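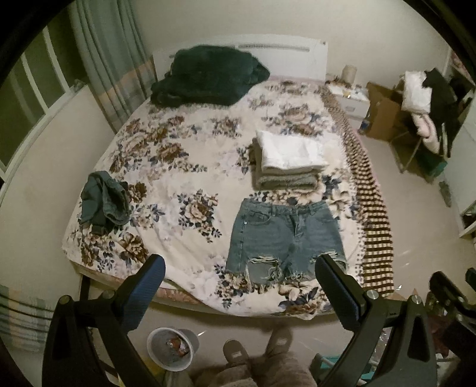 Bedding and clothes are all made of fibers. Fibers hold air, and air slows down heat.

How Does a Blanket Keep You Warm?

A blanket has no heater inside it. If you put a thermometer under a blanket on an empty bed and wait, it will read the same as the air in the room. The heat under a blanket comes from you.

Your body makes heat all the time, even when you are asleep. It gets the energy from food. A resting adult gives off heat at a rate close to that of an old-style 60-watt light bulb, or a bit more. A child is smaller and gives off less.

Where the heat goes

Heat moves from warmer things to cooler things. It can do this in several ways.

Conduction is heat moving by touch. When you put a bare foot on a tile floor, heat leaves your foot and goes into the tile.

Convection is heat carried by a moving gas or liquid. Your skin warms the air next to it. The warm air rises and cooler air takes its place. Then that air is warmed too, and so on.

Radiation is heat that travels as invisible waves. You feel it when you stand in sunlight or near a campfire.

You also lose heat when sweat dries. This is called evaporation.

What the blanket does

Still air is a poor conductor, so heat passes through it slowly. A material that slows heat down is called an insulator. Air only works well as an insulator if it stays put, and in an open room it does not.

A blanket holds air in place. Look at a piece of fleece through a magnifying glass and you will see many thin, curled fibers with gaps between them. The gaps are full of air. The fibers get in the way when the air tries to move, so convection almost stops.

A fuzzy cloth usually holds more air than a smooth one. A thick, fluffy duvet holds more than a flat sheet. If you squash a duvet, you push air out and it insulates less well. Shaking it lets the air back in.

Why wet cloth feels cold

Water carries heat much faster than air does. When cloth gets wet, water fills many of the gaps between the fibers. The water also uses up heat as it dries. This is why you should change out of wet socks in November.

Test it yourself

You will need two jars of the same size with lids, a thermometer, a small towel, two rubber bands, and warm water from the tap. Ask an adult to help with the water.

1. Fill both jars with warm water. Measure the temperature in each one and write it down.
2. Put on the lids.
3. Wrap one jar in the towel and hold it on with the rubber bands. Leave the other jar bare.
4. Wait 30 minutes.
5. Measure both jars again.

The bare jar should have cooled more. Now try the test with ice water. The wrapped jar should stay cold longer - the towel slows heat on its way in as well as on its way out.

Words to know

Conduction: heat moving between things that touch
Convection: heat carried by moving air or liquid
Fiber: a thin thread of material
Insulator: a material that slows the flow of heat

For readers ages 8 and up. Next in this series: Why Does Metal Feel Cold?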